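Section 4: Loading the Desktop File Organizer
Soseck office set-up guide, shelving and desk items

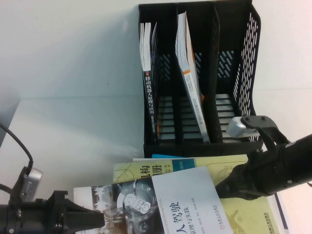
Fig. 4. Organizer partly loaded, right-hand compartment still empty. Remaining books flat on the table.

By now the organizer should be upright on your desk and you should have stopped turning it around to see if it looks better the other way. If you haven't, go back to Section 3.

Before you start

Clear a patch of desk big enough for the organizer and for a pile of books lying flat beside it. Push the organizer back toward the wall. It will migrate forward over the coming weeks no matter what you do, so give it a head start.

Pull every book you own out of its current hiding place and stack it flat. Include the one under the monitor.

Loading

1. Sort the pile before anything goes in. Books you open every week on one side, books you intend to open on the other. Be strict. Alfredo Estrella wrote the first draft of this section and filed all of his under "every week," including a catalog for a building we moved out of.

2. Start with the left compartment. Take a book with a firm spine and stand it upright, spine toward you, title readable without tipping your head.

3. Lower it until it meets the slotted floor. Don't drop it. The floor is bars with gaps between them, and a soft corner can find a gap.

4. Move on to the middle compartment. A thin book on its own will lean against the partition, as the white-spined one does in Fig. 4. Leave it for now. It will straighten up when it has company.

5. Fill the right compartment last. Handbooks with wide covers, like the yellow-green one under the white book in Fig. 4, should be tried here first. If the cover has to bend to get in, it doesn't fit, whatever you were told by the person who sold you the handbook.

6. Add the rest of the weekly books, thickest first. Stop when you can still get two fingers between the last book and the partition.

7. Take the leftover pile back to the shelf. The real shelf, please – the windowsill has been discussed.

NOTE: Titles in more than one language tend to run different ways along the spine. Pick whichever way lets you read most of them and put up with the others. Precious Umali has a system for this. It takes 12 minutes to explain.

NOTE: Loose papers can go in a compartment if they are in a stiff folder first. Without a folder they slump, curl over and end up looking like lettuce.

CAUTION: Do not lift the organizer by a partition when it is loaded. Take the books out, move it, put them back. Yes, all of them.

CAUTION: The slots in the sides and back are not for pens. A pen will go in. Getting it out is covered in Section 9, which is longer than this one.

Checking your work

Pull out one book with one hand. If its neighbor comes with it, the compartment is too full. If its neighbor falls flat, it isn't full enough, and you may bring back one book from the pile you swore you didn't need.

Labels are optional. If you want them, ask Milagros Dimaculangan for a strip and put it on the front edge of the base. Please don't label a compartment "Misc." We have seen where that leads.

Go to Section 5, Trays.

Revised 22/11/2019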